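We use cookies to remember your settings and to count visits. Accept | Manage choices

Equipment Review: The Pumura Folding Work Table
Sep 9, 2019
14 shares | 3 comments

The Honville Adult Learning Centre replaces its classroom furniture on a rolling basis, and the choice of tables is reviewed each time an order falls due. The present review concerns the Pumura folding work table, supplied by Fernix, which was placed in the ground floor craft room and in the smaller of the two language rooms. The review was prepared by Thitima Khamphan of the premises office, with comments from teaching staff.

Purpose of the trial

The centre's rooms are shared between daytime courses, evening classes and outside hirers. A room may be set out for bookbinding in the morning and for an examination in the afternoon. Tables must therefore fold quickly, store flat and stand firmly when in use. The older tables met the last of these needs but not the first two, and staff had begun to leave them standing between sessions, which made the rooms difficult to clean.

Six tables were bought for the trial. All were in regular use during the teaching term and were moved on most working days.

Assembly and delivery

The tables arrived with the legs already fitted. Only the rubber feet had to be attached, and this was done by one member of staff with a screwdriver. The printed instructions are short and clear, although the drawing of the locking bar shows an earlier version of the part and should be corrected by the supplier. One table was delivered with a bent foot bracket. Fernix sent a replacement without charge and did not ask for the damaged part to be returned.

Folding and storage

The legs fold inwards and are held by a sprung catch on either side. The action is stiff when new. Two tutors reported that they could not release the catches without help in the first week, and the centre would advise any organisation with older or less mobile staff to try a table before ordering. The catches eased with use and no further difficulty was reported. When folded, the tables stack on a standard trolley and pass through the craft room door without being tilted.

Stability

On a level floor the table is steady enough for writing, cutting and light hand tools. It is less suitable for hammering. The bookbinding group found that a press placed at one end caused some movement at the other, and has since kept its press on the fixed bench. The language room has an uneven floor near the radiator, and the adjustable feet dealt with this well once they had been set. They do tend to work loose when a table is dragged, so staff are asked to lift.

Care of the surface

The tops have been wiped daily with a damp cloth and ordinary washing-up liquid. Glue was removed with a plastic scraper. Permanent marker did not come off fully with any product kept on the premises, and pale traces remain on two of the tables.

Tape is often put down on work surfaces to divide them between learners or to show where materials should be returned.

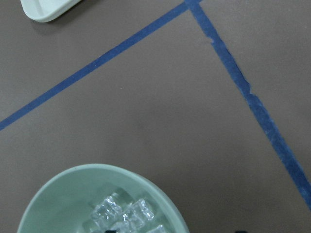

Chanida Ruangrit, who teaches the evening craft course, recommends paper-backed masking tape for such purposes and asks that it be lifted slowly at the end of each term. Stronger cloth tape left a sticky edge on one Pumura table, which had to be treated with white spirit and then washed. The makers' leaflet does not mention tape at all.

Comparison

The centre also considered the Sakalauskas trestle, which has been used in the main hall for several years. It is the heavier of the two and the better choice for exhibitions and meals, where tables stay in place all day. It takes two people to move safely. For rooms that change use between sessions, the Pumura is preferred.

Recommendation

The Pumura table is recommended for general classroom use, subject to the remarks above on the catches and the feet. The centre intends to order 40 for the upper floor, with delivery requested for December. The trial tables will stay in their present rooms.

Staff who wish to comment on the order should write to the premises office, stating the room and the course concerned.

Share this page | Print | 3 comments

Sign up for our termly newsletter. You may unsubscribe at any time.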